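Visit notes, Fledberg kitchen site, April

Bridar runs the prepared-meals kitchen at Fledberg and supplies 10 canteens from it. Our group was there to look at the tray line and at the planning office upstairs, where new handling tasks are worked out before anything is changed on the floor. Paavo Manninen, the shift lead, took us through both.

## Tray line

The line has 4 arms, all on the cold side. They place lidded portions into trays and load the trays into racks. Output on the day of the visit was set at 700 trays per shift. Before the arms went in, the same stretch was staffed by people standing at the belt with a rotation every half hour. Rotation still exists but covers inspection, labeling and rack changes.

Manninen said the lifting complaints have dropped and the complaints about noise have gone up. The compressors sit behind the rack bay and were sized for the old layout. A quote for moving them is with Szabo, the maintenance contractor.

Stops are logged by cause. The log for the previous month held 428 entries, most of them lids that were not seated. An operator clears these by hand, closes the guard and restarts from the panel. Under the first version of the procedure only the shift lead could restart, and the line stood still during breaks. Operators now have restart rights after a two-day course.

## Planning office

Loose produce is the next task under study. It is harder than lidded portions, as every item has a different size and surface. The office models the arm and the objects in simulation and goes through reach and clearance before a trial is booked. The software package is called Mestow internally.

The model open during our visit used a household table with mixed items on it. For grasp planning the setting matters little. What the planners look at is the approach of the gripper, and how much room the forearm leaves over the taller objects, such as the large white pot standing behind the leafy green head. 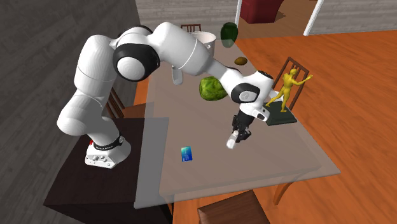 ## What changes for staff

Two former line operators now work in the office half of each week. Their job is to reject motions that would be awkward to supervise, for example a forearm path that hides the item from the person at the guard. They do not write code. They mark up the run and the planner edits it.

Pay grades were the main topic at lunch. Operators with restart rights moved up one grade. Those in the office half of the week did not, and the matter is open. Manninen expects it to be settled before the produce trial starts – he would not give a date.

Training records are kept on paper at the line and copied into the site system at shift end. Several of us thought this was the weakest part of the setup. A missed copy means an operator's panel login lapses, and the login has to be reissued by the day office, which closes at 4 p.m.

## Follow-up

- Ask Bridar for the stop log with causes, covering the months before and after restart rights changed.
- Get the course outline for operators.
- Check whether the compressor move affects the planned position of the produce cell.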